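Chapter 3
Putting Things Away: Soft Goods and the Household

Every home has a place where clothes go when they are neither clean enough for the drawer nor dirty enough for the wash. In older houses it was a chair. In the apartments of Brurkstead, where the bedrooms are small, it is more often a floor cushion, the end of the bed, or whatever flat thing was closest to the door. Textbooks on housekeeping have mostly ignored this place, on the theory that well-run homes do not have one. The authors of those textbooks presumably had help.

In Chapter 2 we dealt with hard goods: plates, pans, tins, tools. A plate has the decency to stay the shape of a plate. You can stack it, count it and shut a door on it, and in January it will be the same size it was when you put it away. Cloth makes no such promises. A padded garment folded in half takes up more room than seems fair, and goes on taking it up until you squeeze the air out. A knit spreads. A slippery lining slides out of its own fold and waits at the edge of the pile for a chance to bring down the rest.
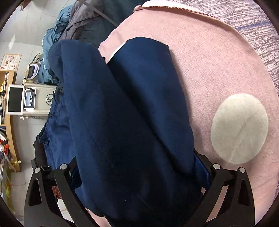 Most people, faced with a heap like this, start at the top and work down. It feels like progress. The trouble is that a heap has no order, so the sorter has to make a new decision with every piece, and after more than 20 decisions about socks even a patient adult begins to put things back on the heap. We will look at the Lonus method, which begins by pulling out the bulky pieces first, whatever they are, and leaving the small ones for last. It is not elegant. It does shrink the pile quickly, and a shrinking pile keeps people in the room.

We will also spend some time on folding, a subject on which families have fallen out. The Arau fold suits thin fabrics and short tempers. The Gunawardena roll is better for anything padded, provided you kneel on it.

By the end of this chapter you should be able to:

Sort a mixed pile by bulk, then by fabric
Choose between folding, rolling and hanging
Store knits so that they keep their shape
Judge when a cushion has become a closet, and take it back

Before you read on

Go and look at the soft goods nearest your own bed. Do not tidy them. Write down the 2 bulkiest pieces and how long you think they have been there, then ask someone else in the house the same question. Keep both answers for Section 3.2.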